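October, before coffee

Slept badly and woke up thinking about commas, so I may as well write this down before the day gets hold of me.

The translation is due at the end of the month. I have 40 pages left and I am doing 2 a day, and I have chosen not to do the arithmetic on that. The book is a family memoir in which very little happens to a great many cousins. Last night I got as far as the funeral of the second uncle, the one with the boat, and there is a sentence in it that goes on for most of a page, with the priest and the weather and the price of diesel all hanging off one verb. I tried cutting it into four. It read like a police report. I tried leaving it whole, and it read like I had fallen asleep on the keyboard, and by that point it was a fair question.

Venkatesh Warrier, my editor, wrote at eleven at night to ask if I had considered semicolons. I have considered them. I have considered them the way people consider moving to Portugal.

Went out at nine to clear my head and walked to the allotment gate and back. The leaves are all down on the east side and still hanging on along the canal. Somebody has put a traffic cone on the statue again. I found I was rearranging the uncle's funeral in my head at every crossing and got honked at by a bakery van, deservedly.

Stopped at Bureck for bread and they were out of the dark loaf, so I have a white one with seeds on top that shed all over my bag. I will be finding those seeds in spring. The woman at the counter asked how the book was going. I told her in August that I was nearly finished, and now I can't buy rolls without feeling like a fraud.

Noon or so

Worked until the neighbor's drill started. He is putting up shelves. He has been putting up shelves since I moved in, and by now he must be living in a library with no floor space.

The trouble with the long sentence, I think, is that the author is not sad. Her mother was sad. The author was nine and bored and noticing the diesel. If I break the sentence up, every piece turns solemn, because short sentences at a funeral always sound as if they have their hat in their hands. So it has to stay long and it has to sound bored, and being boring on purpose for most of a page takes more skill than I have before lunch.

I got out the old Lecomte dictionary, the two-volume one with the broken spine, to look up a word for the little ledge that runs along the inside of a boat. There is a word. The word in English is "stringer," or possibly "riser," depending on which ledge and which man you ask. I asked Barry Staniforth, who had a boat for six years and sank it once. He answered with a voice message lasting longer than my last relationship, in which he explained the whole construction of a clinker hull, changed his mind twice, and finished by recommending that I just put "ledge."

I put "ledge."

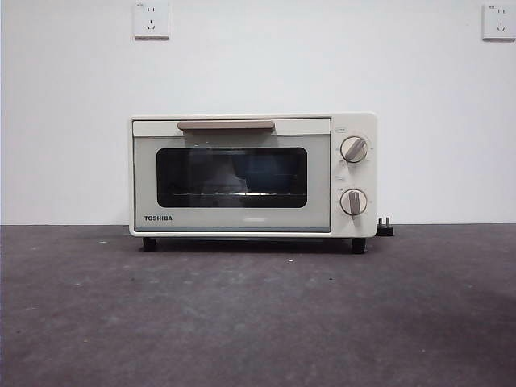

Which left me with the priest. He has a line in the original that is a pun on the name of the village, Himivum, and a verb meaning roughly to go quiet. The whole church laughs. It is the only laugh in forty pages and the chapter needs it, and in English it is simply a man saying the name of a village. My first draft had a footnote. Venkatesh wrote "no" beside it, with no capital letter, so I know he meant it. My second draft had the priest make some other joke, about the rain, and I was quite proud of it until I remembered that I am not supposed to be writing the book.

Third draft: the priest says something, the church laughs, and the girl doesn't catch it because she is looking at the boat through the door. This is a lie, strictly speaking. She heard it fine, and she quotes it. But it is a lie in keeping with her general behavior, and I may have to write to her and ask permission. She is eighty-four and answers letters by telephone, at breakfast time, without saying who is calling.

Ate standing up. Seeds everywhere.

Evening

Telephoned my sister, who wanted to talk about our mother's curtains. Apparently there is a disagreement over whether they were green. I remember them as green. She remembers them as a sort of brown, and has remembered them as brown so firmly that she has bought fabric to match. I pointed out that I am in the middle of a memoir in which three cousins give three different colors for one dog, and she said that was nice, but did I want any of the fabric. I said yes. I don't know why I said yes. I have blinds.

After that I did a page and a half, and it was decent work. There is a stretch where the aunts divide up the uncle's shirts, and that came out almost in one go. People dividing things up are easy to translate. Everyone everywhere says "no, you have it" in the same tone of voice.

Then Kallia came upstairs to borrow the stepladder and stayed an hour. She is reading a thriller with 30 chapters and a murder in each and says it is restful. I read her the funeral sentence out loud, the long one, without warning her how long. She listened with her coat on. When I got to the end she said, "What's diesel got to do with it?" and I said that was the whole point, and she said, "Oh, then it's good," in the voice you would use on a child's drawing of a horse.

But reading it aloud did show me where it drags. The weather comes in too early. In the original you can put the rain anywhere and the grammar keeps it dry for you until it's needed, but in English it sits there dripping on everything. I moved it after the priest. I moved the coffin up. The diesel stays last, where she had it, and for the first time the thing ends on the child instead of on the dead man.

I used one semicolon. I am not going to tell Venkatesh. He can find it himself.

The kitchen radio has started picking up only the station with the choirs. I washed up to what I think was a requiem and then wrote the letter to the author about the priest, and rewrote it, and took out the part where I explained my reasons. It now says: may she miss the joke? It will go in the mail tomorrow if I can find a stamp, and the stamps are in the drawer with the batteries, and the drawer is stuck again.

Kallia forgot the stepladder.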